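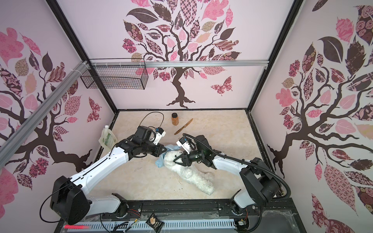
Kann man Frotteehandtücher und Plüschtiere zusammen in eine Maschine werfen?
Frottee gibt in den ersten Wäschen so viele Flusen ab, dass man das Plüschfell hinterher auskämmen darf, also lieber getrennt, das Kuscheltier im Wäschesack.

waschbaer_48 schrieb:
Danke, zu spät gelesen :( Habe mir im Mai einen Stapel Handtücher von Vudetti gekauft und gleich mit dem Schmusetier der Kleinen gewaschen. 40 Grad, Schonwaschgang. Das Tier hat jetzt überall blaue Fusseln und die Handtücher sind auch nicht schöner geworden. Meine Schwiegermutter schwört auf Essig im letzten Spülgang, macht das jemand von euch?

Mirjana Kelmendi schrieb:
Ja, ich, seit Jahren. Ein kleiner Schuss ins Weichspülerfach, riecht nach dem Trocknen null. Weichspüler kommt mir bei Frottee nicht mehr in die Trommel, davon saugen die Dinger irgendwann gar nichts mehr auf.
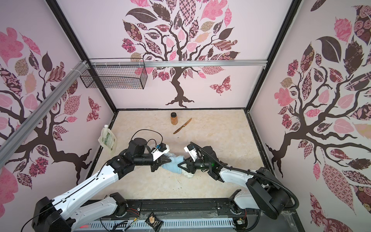

Hellblaues Tuch und was Weißes, Flauschiges

p_mujic schrieb:
Essig würde ich lassen! Mir hat der Kundendienst damals gesagt, dass die Gummidichtungen das auf Dauer nicht mögen. Zitronensäure geht bei niedriger Temperatur besser – und bitte sparsam. Gegen die Fusseln hilft meiner Erfahrung nach nur der Trockner. Meine von Ulotex waren nach 2 Runden okay.

Mirjana Kelmendi schrieb:
@p_mujic Meine Maschine ist sechs Jahre alt und die Dichtung sieht aus wie neu. Ich glaube, das ist auch so ein Märchen, das der Kundendienst gern erzählt. Und Plüsch gehört nun wirklich nicht in den Trockner, das Fell verfilzt dir komplett.

p_mujic schrieb:
Vom Plüschtier hab ich auch nichts gesagt, ich meinte die Handtücher ;) Das Tier auf die Leine oder flach auf den Wäscheständer, zwischendurch wenden und mit einer weichen Bürste drüber. Dauert halt, bei uns war die Füllung erst nach 48 Stunden durch. 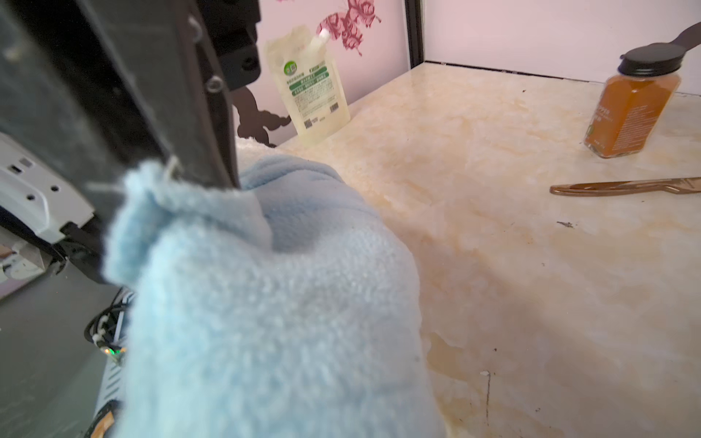

Hellblaues Frottee von Nahem, da sieht man die Schlingen

waschbaer_48 schrieb:
Okay, Bürste probiere ich heute Abend. Noch was: Aus einem Handtuch gucken an der Ecke Fäden raus. Ziehen oder schneiden?

Mirjana Kelmendi schrieb:
Schneiden!! Nie ziehen, sonst hast du gleich eine ganze Reihe in der Hand. Da sind wir uns hoffentlich alle einig.

p_mujic schrieb:
Sind wir. Beim Essig bleibe ich trotzdem bei meiner Meinung.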